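10th March

Spent most of the day at the two-arm table again, with the handover trials, and I still don't believe the number.

The number is 340 out of 400. Ayodele Jibrin wrote it on the board before lunch and drew a box around it. It is what the new policy scores when one arm has to pass an object to the other, and it goes in the draft for Hamada unless I can come up with a good reason why it shouldn't. I have been trying to come up with one since I read the protocol.

My first complaint is what we call a success. If the second gripper closes on the object and the first one opens, the trial is scored. There is no hold time. I asked why and was told that the Verkbridge people score it that way, so we have to if we want the comparison. Fine, but then say so in the table and not in a footnote. I watched one this morning where the thing slid down the receiving fingers the whole time and it went in as a pass. Ayodele agreed it was ugly and said ugly ones count. He is consistent, I'll give him that. He also scores the ugly ones for the baseline.

Second complaint, the objects. The policy learned from demonstrations on the same set we test on, near enough. There are 27 objects in the set and 5 held back, and of the five held back, two are boxes much like boxes it has already had. I said this in July when we were choosing them. My note from then says "will regret". So the word "unseen" in the abstract is doing more work than I'm comfortable with.

The power bank is the one I keep going back to. It has flat sides, it is stiff, and it stands up nicely between two pairs of fingers. If I were trying to make a handover look solved I would pick something just like it.

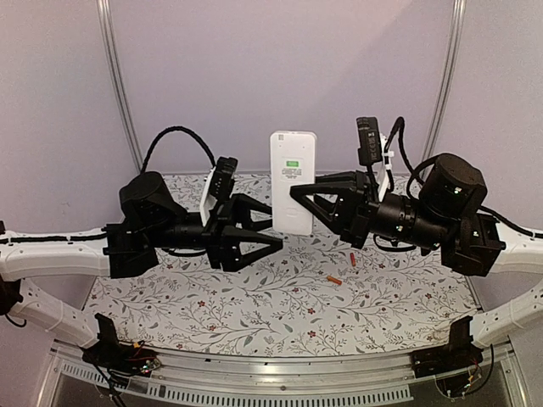 Power bank trial, right gripper against it, left one coming in. The orange things on the cloth are not part of the pass.

I asked for the cloth to be changed and we had a small argument about it. My point is that the wrist views have had that same vine print behind everything for the whole project, and I want to know what the policy does over plain gray. Ayodele thinks the print makes it harder, if anything. Could be. Neither of us has run it, so neither of us knows, and I told him I'd rather lose the bet than leave it out. He said he'd bring a sheet from home.

Went through the failures after lunch, all sixty of them, with the log open and a pad next to me. The draft calls them "mostly perception errors." I can't get there. A good many look to me like timing: the giver lets go while the receiver is still closing, and the object drops through. That would be a different paper, or at least a different last section. I marked the ones I was sure of and left the others blank, and I'm going to ask Ayodele to mark them too without looking at mine. If we disagree on more than a handful then the phrase comes out.

Dovero called at four wanting a clip for their page. I said no clip until there is one showing a drop as well. Long silence on the line. They will go over my head to Drokance, I expect, and Drokance will say yes.

To be fair to it, and I suppose a diary is where I can be, the arms do look better than last summer. The old controller used to creep in and stop, creep in and stop, and I could have eaten a sandwich waiting for it. This one goes in as if it means it. I caught myself pleased once or twice. Then I remember that looking smooth isn't in the metric either, and that I was pleased with the last one for a week before we moved the lamp.

Tomorrow: gray sheet, same objects, same starting poses, no retraining. Add a hold time and score both ways. Ask who picked the starting poses, I have never had a straight answer on that. Get my pad back from Ayodele's desk before he reads the failure marks.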